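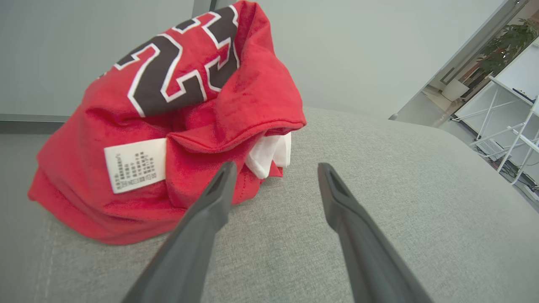 Wrist view with the fingers open over a bunched red jersey.

Search the guide Enter a word or part number Go

Section 6: Running the bunched-garment trials

Written by Vichien Kaewmanee, last revised in September

By the time you reach this section you should have the arm bolted down, the wrist camera calibrated and the Tulon software talking to both of them. If any of that is still giving you trouble, please go back and sort it out first, however keen you are to get going. I have lost whole afternoons to a calibration that was "nearly right", and I would love to spare you the same.

What follows is the method we use at Burkby for finding out how well a grasp policy copes with clothing that has been dropped on a soft seat. It is the method behind the results at the end of the section, so if you would like your numbers to sit alongside ours, do try to keep to it fairly closely. Where it doesn't matter I have said so.

6.1 What you are measuring

Each trial is one attempt to take hold of a garment, lift it clear of the seat and keep hold of it. The policy chooses its own grasp point from the wrist view alone. We call the method fold-first grasping: the policy looks for a raised lip of cloth, such as a hem that has turned over on itself, and brings one finger to either side of it. The older method, which we call centre grasping and which you will find under the Prenine menu, simply goes for the highest part of the heap.

Soft seats are harder than tables. A cushion gives when the fingers press on it, and the policy can't tell from the picture how far it will give. Woven upholstery also likes to catch on a fingertip, so now and again you will lift a pinch of seat cover along with the garment.

6.2 Laying out the garment

1. Put the seat where the arm can reach the whole cushion. It may stand against a wall or near a doorway, whichever suits your room. Ours has been moved more times than I can remember and the results have not minded.

2. Hold the garment by any one point at arm's length above the cushion and let it drop. Please don't tidy it! The temptation to give it a little tweak so that a nice fold stands up is very strong, and everybody who has worked on this has given in to it at least once.

3. If the garment slides off the seat, pick it up and drop it again. This does not count as a trial.

4. Write down the garment, the drop and the lighting on the trial sheet before you start the arm. Filling the sheet in afterwards from memory is how we came to throw away our first batch.

Note: Large printed numbers and care labels are both worth having in your set of garments. A number gets bent out of shape by the folds, and its outline can look to the policy very much like the edge of the cloth. A care label is flat and pale and tempting, and a policy that has not seen many of them will sometimes go straight for it.

6.3 Moving to the start position

5. In Tulon, open the trial page and choose Approach. The arm will come down over the seat and stop with the fingers apart, pointing in towards the garment.

6. Look at the wrist view. You should have both fingertips in sight at the bottom, with the garment ahead of them and a bit of bare cushion showing in the gap. If you can see only one fingertip, the camera bracket has slipped and you will need to go back to section 4.

7. Check that at least half of the garment is in view. It is perfectly all right for it to sit well over to one side, and a doorway or another room in the background is welcome, as the policy ought to learn to ignore such things.

Caution: Keep your hands and sleeves away from the seat once Approach has been pressed. The arm moves slowly at this stage but it does not know you are there.

6.4 Making the attempt

8. Press Grasp. The policy marks its chosen point on the wrist view and waits for you. Save this view, even if the choice looks silly, and especially then.

9. Press Confirm. The fingers move in and close. Don't nudge the seat or steady the garment, even if you are sure it is going to miss.

10. Let the arm lift and hold. The software runs the hold timer for you and sounds a tone when it has finished.

11. Score the trial as held, slipped or missed. If the fingers have picked up the seat cover as well, score it as missed and add the letter C.

Caution: If the seat cover is caught, press Stop and open the fingers by hand using the release lever. Pulling the cushion free will strain the wrist joint, and it is a fiddly thing to replace.

Note: Lining or any other cloth of a second colour peeping out from under a fold is a case I would ask you to record separately. Centre grasping takes no notice of it. Fold-first grasping sometimes treats the two cloths as two garments and tries to part them, with a finger on either side of the join. We have not settled whether that is a fault or quite a clever thing to do, and I go back and forth on it myself.

6.5 How many trials, and what we found

Do 50 trials with each method, changing the garment after every fifth one. Take the two methods in turn so that the afternoon light doesn't favour either of them.

Over our own set, fold-first grasping held the garment in 79 per cent of trials on the soft seat. Centre grasping did a good deal worse, and most of its failures were slips in which the fingers closed on a thick wad of cloth and came away with hardly any of it. On a hard table the gap between the two nearly closed, so please don't quote our figure for anything except cushions.

The misses in fold-first grasping came mainly from flat heaps with no raised lip anywhere. Chuang, the next version of the policy, is meant to pinch up a fold of its own in such cases. It is on the download page for anyone who would like to try it, though I would finish a full set with the present version beforehand so that you have something to compare it with.

Reader comments (3)

seatcover_sam
Step 4 should be in bold. We did 20 drops before somebody asked where the sheet was.

Marit
Is it all right to use the same garment inside out as a separate one? We are a bit short of clothes with linings.

Vichien Kaewmanee
Yes Marit, that's fine, just give it its own line on the sheet. Do send me your slipped ones when you have them, I'm collecting those.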